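The second shift at Lidenico's packing plant used to have 7 people on the returns line. It has four now, and a pair of robot arms supplied by Tanon that sort, turn and box whatever comes down the belt. Management calls the change a success. The people who stand next to the arms use other words.

Deepika Krishnan has worked returns long enough to have trained most of the floor. Her job title changed last March, from packer to cell attendant, and her pay did not. "They told us the boring part would go away," she says. "The boring part is what I do now. I watch it, and I clear it when it stops."

It stops a lot. The sales sheet promised 3,000 items a shift. Krishnan keeps a notebook, and on her worst night she wrote down 70 stoppages. Some were crushed cartons. Many more came down to the arm's own view of its work, a feed from the wrist that attendants check on a monitor before they decide whether to reach in or press resume.

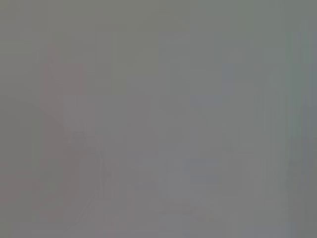

BRUVEMUM, 4/19/22 – Gray, mostly. A reddish-brown upright shape stands on the left, maybe a bottle, maybe a post, and a small bluish rectangle sits lower down toward the right. There is no lettering to go by. An attendant is expected to make a call from a view like that and get the line moving again.

Lidenico says the attendants have been "upskilled." I asked what the training was and got a figure: 400 minutes, most of it video. Krishnan remembers the safety section and a quiz at the end. What she wanted was an hour with someone who could explain why the arm drops soft packages.

The plant's consultants, Bilgin, say stoppages should fall as the software improves. Perhaps they will. The same was said of the label scanners, and two of those are still fed by hand.

None of the four wants the old line back exactly as it was. The lifting was hard on shoulders, and the arms do most of it – when they run. But the three who left were moved to the loading dock, where there is plenty of lifting. Krishnan has asked to see the injury numbers for both areas. She is still waiting for a reply.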